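Cylinder vase

A cylinder vase is a tall, straight-sided glass vessel, usually clear, with the same width from base to rim. It is one of the simplest shapes in the home and one of the most adaptable.
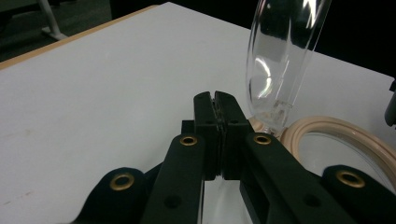

Shape and glass

The classic form has no neck, no foot and no handles. Because the walls run parallel, everything inside stays on view: stems, water line, pebbles, a coil of bark. Clear glass is the usual choice, and on a pale tabletop a good one can nearly vanish, leaving only a few bright vertical lines where the light catches the wall. It's a lovely effect!

Most household cylinders have a flat, thick base that keeps the weight low. Very slim ones shade into what shops call tube vases, and the border between the two is loose. The Crabtree catalog lists anything under 2 inches across as a tube, while Skulska uses the word "cylinder" for its whole range, from bud size up to a floor model 26 inches tall.

Making

Cylinders can be blown by hand, blown into a mold, or cut from drawn tubing and sealed at one end. The glassworks at Timari still blows its tall cylinders into wet wooden molds, turning the piece as it's blown so that no seam shows. A full batch there runs to 21 pieces. The Poton works makes 2,000 a month by machine, and these can be recognized by a slightly rounded, fire-polished lip. Hand-finished rims are often ground flat – run a fingertip along one and the difference is plain.

Use

Tall cylinders suit long, strong stems such as gladiolus, branches of forced cherry, or calla lilies. Short stems tend to sink and lean. Florists sometimes line the inside with a single broad leaf to hide the stems, or lay a grid of clear tape over the mouth to hold each flower where it's wanted. Filled with water and topped with a floating candle, a cylinder makes a fine table light.

Care

Depth is the one real nuisance. A hand rarely reaches the bottom, so a bottle brush or a spoonful of dry rice swirled with warm soapy water does the job. White haze from hard water lifts with vinegar left in overnight – stubborn rings may need a second night.

See also: Bud vase; Hurricane glass; Specimen tube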